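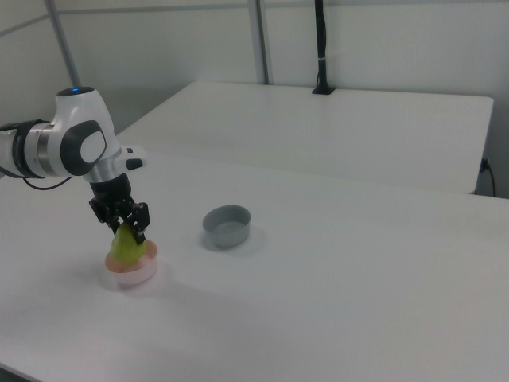 It has been a wonderful spring for the robotics club at Orkovthorpe, and we could not let the school year slip away without telling you about it! The club wrapped up its first full project on 2019-06-09, and 129 parents, neighbors and younger brothers and sisters came by to see what the students have been up to all these months.

The project is named Falura, and it sounds simple enough until you try it: teach a robot arm to pick up a piece of fruit and move it from one bowl to another (pears, it must be said, are a good deal harder than they look, being so narrow at the top and so round at the bottom). The students split into five teams, and each team wrote its own program for the gripper. Team Jelley made 13 clean moves in a row, which earned them the Van Acker Cup and a very long round of applause.

The bake sale in the hallway brought in $1,410, and every dollar of it goes toward next year's club. Sign-up sheets are in the front office through the end of June, and beginners are more than welcome.

Comments (2)

pearfan22: So proud of all five teams! Will there be a summer session?

Retired machinist: Best afternoon I've had in ages. Those lemon bars were pretty good, too.

Sign up for our newsletter and never miss a story. You can unsubscribe at any time.

Contact us | © 2019 Orkovthorpe News | Back to top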